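February 15, 2021

Quick one before work because I said I'd write up the open day and if I don't do it now it won't happen. Naltcombe, the robotics place out past the rail yard. 55 minutes on the bus each way, one transfer, missed the transfer going out. So I walked in during the welcome talk and got the last of it from the doorway.

What I caught: they build hand tools for teaching robot arms. A person holds a gripper, does a job with it, everything gets recorded, and later an arm learns from the recordings. They call the whole project Onura. No idea where the name comes from, forgot to ask.

They'd split us into small groups, 13 in mine, which was too many for the first room. Couldn't see much over shoulders. Second room was better. They had an arm in there running a cup-and-saucer job — pick up cup, put on saucer, back to start. First try it set the cup down on the rim of the saucer and just let go. Big ohhh from everyone. Second try fine. Third try fine. The woman running it said they'd trained that one on 200 recordings and she'd like a lot more. Somebody asked how many more and she laughed and said how long have you got.

I liked that they let it fail in front of us. I went to one of these things in November at a different company and it was all video on a big TV with music over it. Came home knowing nothing.

Then Classka, which is their software for sorting the recordings. I was expecting to be bored and I was a bit bored. But the part where you scrub through a bad one and mark where it went wrong was neat. The guy had a clip where the gripper closes on a sponge, misses, closes again, misses again, and he flags it and it drops out of the training pile. He said bad clips aren't always thrown out though, some get kept on purpose so the arm sees a recovery. Would have liked ten more minutes on that and less on the menus.

Coffee break. Good coffee. Terrible lids.

After the break, the bit I came for — the hand-held grippers. One of the demo people wore a small black camera on the head and worked with a gray and black gripper with a little cube on top, black-and-white square patterns on it. The patterns are so the software can tell where the tool is and which way it's turned. Makes sense once you hear it. I'd assumed there were sensors all over the walls.
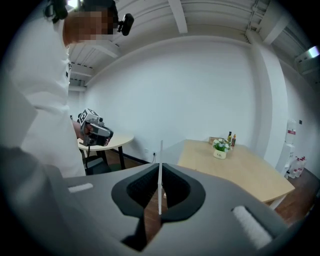

Do you need to know how to code to record with one of these? Most of the people doing it at Naltcombe don't code at all, they get a morning of practice and then they're on the schedule.

We each got a turn. Mine was folding a dish towel and I was awful at it. You squeeze the trigger and your brain thinks it's your own fingers, and it isnt, so you push to hard and the towel slides off. Got one corner over. The trick is to slow way down, slower than feels right, and don't jerk your wrist at the end. I jerked my wrist at the end.

Last stop was Esteban, the older arm they keep by the exit. It hands out stickers. It handed me two stuck together, so I'm up one sticker.

Couple of notes if you're thinking of going to the next one:

- Book early, they cap it at 200 people and ours was full
- Go to the towel table first, the line gets long
- Wear short sleeves or something you can push up, mine kept catching on the trigger
- Parking is on the street and there isn't much

Didn't get to the repair bench, ran out of time. Want to go back for that. Also want to ask how long a gripper lasts before the pads wear out, thought of it on the bus home of course.

OK, late now. Stickers are on the fridge.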